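Standmont Fixed-View Collection Station

The Standmont station is a bench-height unit for recording demonstrations that will be used to train a manipulation policy. One operator runs it. It holds a single arm with a two-finger gripper, a work surface, and mounts for up to two fixed cameras, one above and one to the side.

What comes with it
Steel base with leveling feet
Camera posts, adjustable for height and angle
Foot switch for start, stop and discard
Granari recording software, one seat
Arm and gripper sold separately

Recording
Each press of the foot switch opens a new episode. Video, joint positions and gripper state are saved together on one clock. A second press closes the episode and asks for a label: keep, redo or discard. Discarded episodes go to a separate folder for 32 hours before they are deleted, so a slip of the foot can be undone.

Storage on the base unit holds 200 episodes at the default length. Larger sets can be written straight to a network drive — Li-hua Yu's group at Kidedholm finished theirs that way, with 1,519 episodes kept.

Partly blocked views
Plenty of customers collect with parts, trays or panels standing between the camera and the gripper. The station does not reject these episodes. You can tag them as blocked at the label prompt, and the tag is carried into the export file.
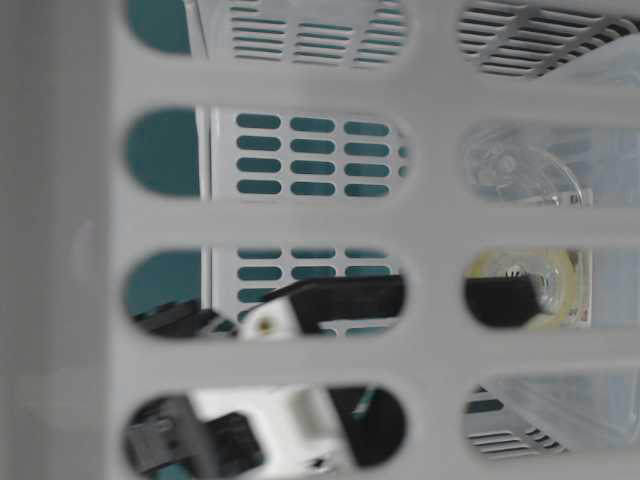

Tagged episodes can be exported alone or mixed with clear ones at a ratio you set. We suggest keeping the camera posts locked for a whole session. If a post is moved, start a new session so that the calibration is saved again.

Ordering
Lead time is longer in February. For a quote or a spare foot switch, write to Marlene Melnyk in sales. Questions about arm mounting plates go to Terence Bainbridge. Please include the arm model and the bolt pattern of its base.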